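Prellberg for studios: frequently asked questions

Last updated Wednesday, February 5, 2020

What is Prellberg?

Prellberg is a set of leaderboards, friend lists and cloud saves that you bolt on to your mobile game so you don't have to write your own. Most people who write their own stop halfway through friend lists.

Is it free?

Up to 2,000 daily players, yes. Past that you pay monthly, and we assume you'll be in too good a mood to mind.

Which games use it?

Dremora was first, and its players remain our most thorough testers, mostly by being furious. Hjaltested joined in September with a fishing game that has 24 leaderboards, one of them for boots.

How long does it take to add?

Teodor Husar, who wrote the kit, says an afternoon. Everyone else says two days. Budget for two days.

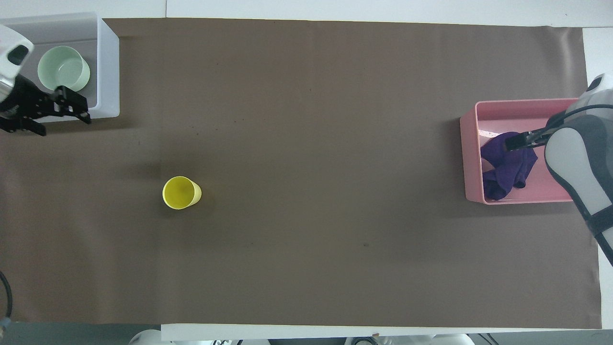 Brown paper down, bowl in its bin.

Can players sign in without an account?

They can play as guests and keep their scores on one device. If they lose the phone, the scores go with it. We can't restore them, however moving the email.

Do you deal with cheats?

Scores that are plainly impossible are dropped automatically. Scores that are merely suspicious go to Unnur Brøndum, who has a long memory and a spreadsheet.

Can we rename the achievements later?

Yes, as often as you like. The internal IDs stay put, so if you called one "asdf" while testing, it will be "asdf" in your reports for good.

Is there a limit on friends?

500 per player. Two people have asked us to raise it.

We're moving over from Monard. Can we bring our scores?

Export them as a plain text file and upload it from the Import tab. Allow 18 hours for large boards, and please don't press the button again while you wait. It starts a second import.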